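**Studio diary, 6 July 2021**

The second review of Vandero was held this morning. Danica Tichý chaired. The build under review was number 414, which includes the full river chapter and the revised jump timing. Performance on older phones remains below the standard agreed with Itholm, and the matter was referred to Isamu Tanabe.

The main item was the length of the opening run. Testers reach the first checkpoint after 80 coins, and most of them stop there. Zerrin Toprak proposed that the checkpoint be moved forward and that the coin magnet be given to new players at no charge. Vilém Oravec objected that the magnet is the first thing players buy – a fair point, and one that was not settled. I have asked for both versions to be prepared.
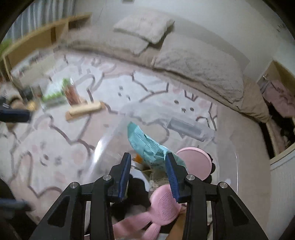 *Assorted objects in a clear bowl.*

The afternoon was given to the sound. Elsa Lie presented new music for the cave levels, written for two players on a single drum. It was well received. The footsteps are still too loud on stone, and the warning sound for falling rocks cannot be told apart from the sound of a missed turn. Corrections are expected before the next build is issued.

I also played Suna during the lunch period, as the published game closest to ours. Its menus are slow, but the player always knows why a run has ended. Ours does not yet meet that standard.
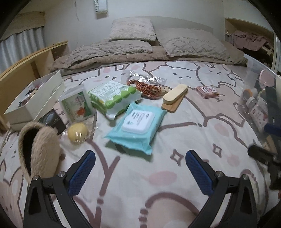
The question of the daily challenge was left until last. The present limit is 200 entries on each score table, and Kováčik has asked in writing whether it may be raised before release. My view is that it should stay as it is – a longer table would require changes to the server that have not been approved. A reply will be sent tomorrow, once Danica has read the draft.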